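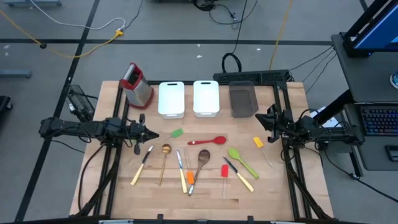 The Second Life of the Kitchen Drawer

By Chantelle Visser
09/03/2020

When my aunt moved out of the house on Volholm Street she left me her kitchen. She didn't leave me the house, just what was in the cupboards, packed into 16 boxes and stacked in my hallway. I lived with those boxes through most of August. Every time I needed a can opener I went digging.

Most of us own more kitchen tools than we use. They come as wedding gifts, or from the checkout line, or with an apartment. They get pushed to the back of the drawer, and the drawer stops closing. Then we buy a jar for the counter and fill that too.

I decided to sort my aunt's things the slow way. I put every tool in one box by the back door. When I cooked with something, it moved into the drawer. Anything still in the box after a month had to go.

The counting was part of it, so I kept a list on the refrigerator. Between her tools and mine there were 146 pieces, not including plates and flatware. When the month was over, 124 of them were still in the box.

That surprised me less than what had made it into the drawer. I'd have bet on the good chef's knife, and it was there. I would not have bet on the cheap peeler with the loose blade, or on a bent fork I use to get toast out. The garlic press, which cost more than both together, never left the box. I chop garlic. I've always chopped garlic.

What people keep

I asked around after that. Readers of this magazine sent me letters about their drawers, and a few let me come over and look.

A retired baker two towns over keeps one rolling pin and throws out anything else that rolls. A couple with three kids own seven pairs of kitchen scissors, and they can tell you what each one is for. One pair is for pizza. One pair is for opening the bag the other scissors can't be trusted with. They've given up on getting it down to six.

Brurero, the secondhand store on the county road, takes in kitchen goods by the carton. The manager there told me the tools that sell the same day are the dull ones: measuring cups, colanders, wooden spoons. Single-purpose gadgets sit. The back wall has a bin of avocado slicers at a quarter each, and it was full both times I went. 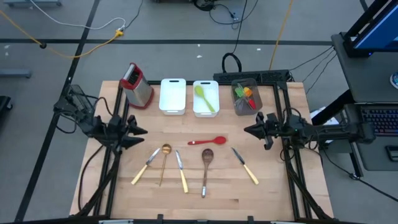 The price of a thing has very little to do with how long it stays useful. My aunt bought a Plarivo stand mixer the year she retired and paid it off over two winters. She used it for one birthday cake. Her potato masher came from a gas station and she had it for the rest of her cooking life.

Heat, rust and handles

If you are sorting your own drawer, check condition before you check sentiment. Run a thumb along the edge of plastic tools and feel for rough spots. Anything that has melted, even a little, can go. Wooden spoons with deep cracks hold on to old food and should go too. Surface rust on a steel tool will often come off with baking soda and a scrub pad, but pitting won't.

Loose handles are worth fixing. Du Plessis Hardware on Main still sells rivets and small screws out of open bins, and they'll sell you two if you only need two. I fixed my aunt's bread knife for less than a dollar. The masher needed nothing.

Knives are a separate subject. A dull one isn't worn out, and giving away a good knife because it won't cut a tomato is a waste. Have it sharpened once and then decide.

Where it all went

I sold the mixer for 200 dollars to a woman who makes bread for her church. Brurero took four cartons. My cousin drove up and took the cookie cutters, which she had been asking about since she was ten, and also the garlic press.

I kept a few things that broke my own rule. There's a tin nutmeg grater I have never used and don't plan to. My aunt hung it on a nail by her stove, and I put a nail by mine.

The drawer closes now. The can opener is on the left.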